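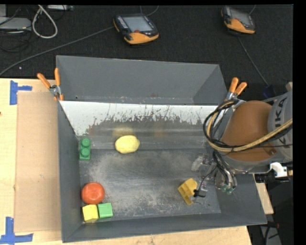

Bin test, gripper down beside the yellow block.

Review: Okine grasp planner
By Dayana Valderrama, July

I've been running Okine on our bin cell for a month and I'm still a bit giddy about it. We came from Zellau, which plans fine on tidy parts but wanted a fresh mask for every new object. Okine takes the depth cloud, proposes grasps and ranks them, and the ranking view is the best part (you can scrub through every rejected candidate and read why it lost!).

Our bin is scratched gray metal, shiny on the slope, and a lemon near that slope gives you a second, blurry lemon in the panel. Zellau loved grabbing the reflection. Okine has a surface filter for this, and after 20 minutes of fiddling I left it at 15 and haven't touched it again.

Corners are still the hard bit. With a tomato and two cubes bunched in the front left, planning slows down and the wall margin gets very cautious. Tadeusz Kubiak wrote a small script that tries a nudge first, and I'd love to see that built in.

Gripes: the log viewer forgets its filters, and build 617 broke our saved poses. Keep backups. I'd still install it again tomorrow.

Recent reviews
Hnatiuk calibration tool
Oluvside motion server, 30 days in

Contact | Back to top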